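4.3 Recording a fold by hand (Nosard hand unit)

Read 4.2 first. Unit charged, jaws wiped, storage card in.

1. Lay the garment flat on the bed or table, neck away from you. Don't iron it out, wrinkles are fine.
2. Open the jaws all the way. Hold still until the beep.
3. Bring one sleeve in over the body. Let go, back off, jaws open again.
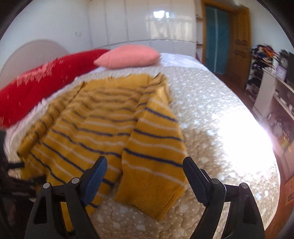 4. Other sleeve, same way. Slow at the cuff, ribbed knit bunches up and the pads slip.
5. Bottom hem up to the neck. One pull if you can.
6. Hold still again, press STOP. One fold = one recording.

NOTE: Stripes and strong patterns are good, Trilten tracks them better then plain cloth. Mix both anyway.

NOTE: Card holds roughly 3,000 recordings. Upload at 1,000, don't wait.

CAUTION: Keep your free hand out of the way. If you touch the garment, press DISCARD and start over.

CAUTION: Fingers clear of the linkages when the jaws close. They pinch.

Error 2228 on upload: card not seated. Push it in, retry. Still there, mail Takumi Furukawa w/ the serial nubmer.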